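The first thing the baker at Jilside wants to talk about is the smell. You get it from the far end of the street, before you can even see the shop, and it's wonderful, sour and sweet at once, like apples left in a warm car. "That's the starter," she says, holding the door open with her hip because both her hands are covered in rye flour. "Everyone thinks it's the bread. The bread smells nice too, but that's the starter waking up."

It's a little after five in the morning and she has been up for hours. Jilside is a two-person bakery, one oven, and it makes mostly one thing: a dense, dark rye from the Fatska valley, where her grandmother lived until she was grown. I had eaten a slice the week before with cold butter and salt, and I wrote to ask for this interview before I'd finished it. I am not exaggerating!

She learned the loaf badly, she says, and late. Her grandmother never measured anything and didn't like having people in her kitchen. "I'd stand in the doorway. She would let me wash the bowl. That was my whole apprenticeship, washing the bowl, and you do learn something from it, because you feel how sticky the dough was." When she started baking on her own she was working in an insurance office, and for two years she made one loaf every weekend, most of them awful. Her neighbors got the good ones. The rest went into soup, which is what they do with old rye in Fatska anyway, with caraway and a lot of onion.

What changed things was the water. She had been mixing with cold tap water, as the books told her to, and then a cousin mentioned that their grandmother always used what was left from boiling potatoes, still warm. "I was so angry," she says, laughing hard enough that she has to put the scraper down. "All those bricks I ate! And it was potatoes."
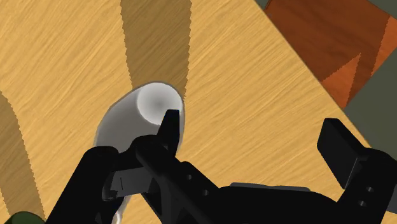

Her cousin, by phone from Fatska, told me that the potato water was never a secret at all, that the whole village did it, and that anybody could have found out by asking. He also said the loaves there used to be bigger, and that a crust ought to be dark enough to worry a visitor.

The baker agrees about the crust. She bakes hers for 65 minutes and then leaves it in the falling heat of the oven with the door cracked open. Customers sometimes ask for a paler one and she tells them, kindly, to try this one first. The crumb underneath is nearly purple, tight and a bit tacky, and she won't sell it on the day it's baked. "It isn't ready. You cut it warm and it gums up the knife and you go home and tell people I don't know my job. Tomorrow it's good. In three days it's really good."

Her flour comes from the Brimano mill, up the river, which grinds rye on stones and delivers it in paper sacks that she folds and keeps. She loves that flour. We spent a good ten minutes on it, and she made me put my hand in an open sack to feel how cool it was, then rub a pinch between two fingers for the grit. In March the new batch always behaves differently and she has to throw out her notes and go by touch for a week. She enjoys that part more than she probably should, she says.

The notes are in a school exercise book with a split spine. Every bake goes in, with the weather, and the entry for the morning I visited was number 1184. I asked to see the first page. It says "flat, sour, ate it."

By six the shelves are filling up with yesterday's loaves, 53 of them, each stamped on top with a small star. The stamp came from Amrani, the hardware store on the corner, where it was being sold for decorating clay. She'd wanted something grander, with letters, but the star was there and it was cheap, and now children ask for "the star bread," so it's staying.

I wanted to know if she'd ever thought about a second oven, or a second shop. She has. She has thought about a bigger mixer too, and about closing for all of August. For now she'd like to get the caraway loaf right, because it keeps splitting along one side and she can't work out why. Her best guess is the proofing baskets. She showed me one that had split, turning it around to find the crack, and then broke it open along the line and gave me half.

It needed a day longer. I ate it on the walk back anyway, and it was still the best thing I had all week.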